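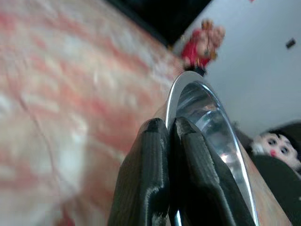

Check finger pads before any job that involves polished metal bowls. Clean pads with a damp lint-free cloth, then let them air dry for 12 minutes with the jaws open. Scuffing near the tips, where the dark surface has gone a lighter grey, is grounds for a closer look under a bench lamp. Record it in the log. Replace the pair if the mark catches a fingernail; never fit one new pad opposite an old one.

Grip stainless bowls at the rim, at the lowest force setting that holds. The Studine house rule is 2 trial lifts over a folded tea towel, empty, before the bowl goes anywhere near food. Wipe smudges off the metal first. Glare from a bright rim can upset depth readings, so move the lamp to the side.

Keep soft toys, loose cloth and cords outside the marked reach of the arm. Stop button within arm's length of the operator, always. Power off at the wall before changing pads.

Related tips
Labelling a home robot's reach with masking tape
Descaling the kettle
Storing spare pads over winter

Contact: Cheuk-hei Choi, Skedoston | Copyright Studine | Back to top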